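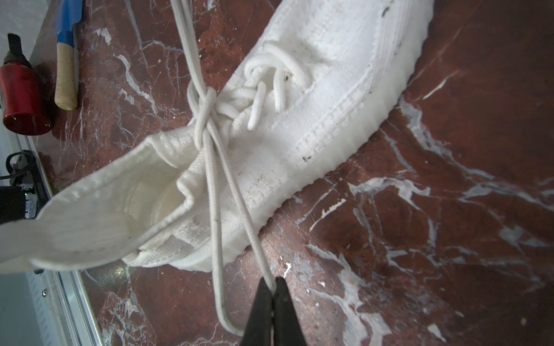

Harnow Footwear Vocabulary: data card

Summary
The Harnow Footwear Vocabulary is a list of 684 English words and phrases used by shoemakers, repairers and shop staff for the parts of a shoe. It was compiled by Efthymia Tzavaras and Wálter Llanos and released on 19 November 2018.

Contents
Each entry gives a headword, a short definition, the trade in which it was recorded and any regional variants. Of the entries, 284 concern the upper and 99 concern laces and other fastenings. Words for tools are held in a separate file.

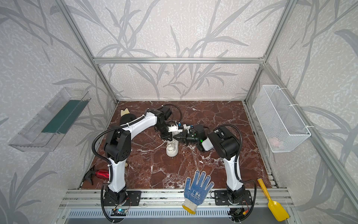

Does the list include terms that are no longer in use?
Older terms are included where they were found in at least one printed source, and they carry the label "dated".

Sources
Entries were taken from the Karakaya trade catalogues and from interviews with 33 repairers in Estton, completed in May. Spellings follow British practice. Where two sources disagreed on a meaning, both have been kept and numbered. 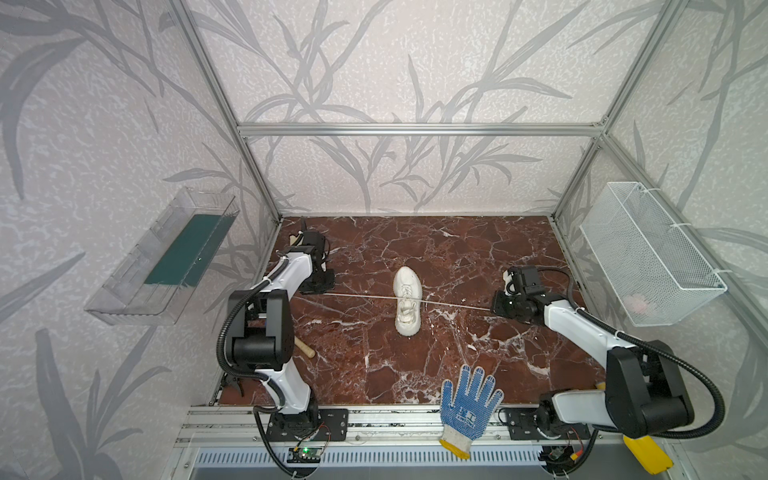
Marble-patterned surface with leaf-print wallpaper behind.

Known limits
Coverage of work boots and dance shoes is thin. "Lace tip" and "aglet" are entered as equals, although several repairers used only the former. Definitions have not been checked by a second editor.

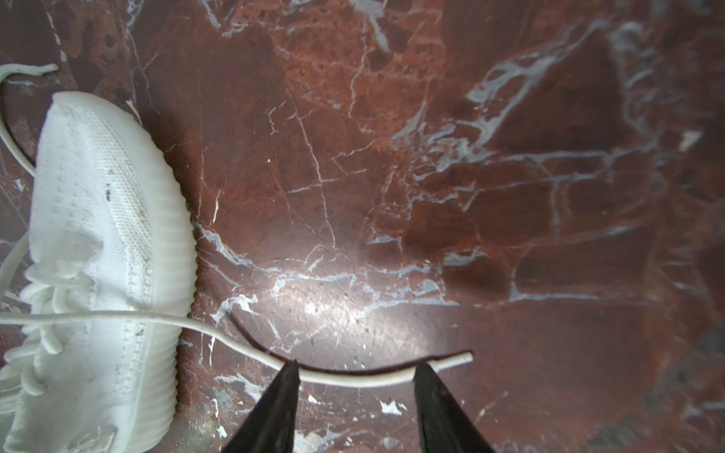
White knit shoe; the lace ends in a plain white aglet.

Terms of use
The list may be copied and adapted provided that the compilers are credited. Corrections should be sent to the Fanis word desk, quoting the entry number.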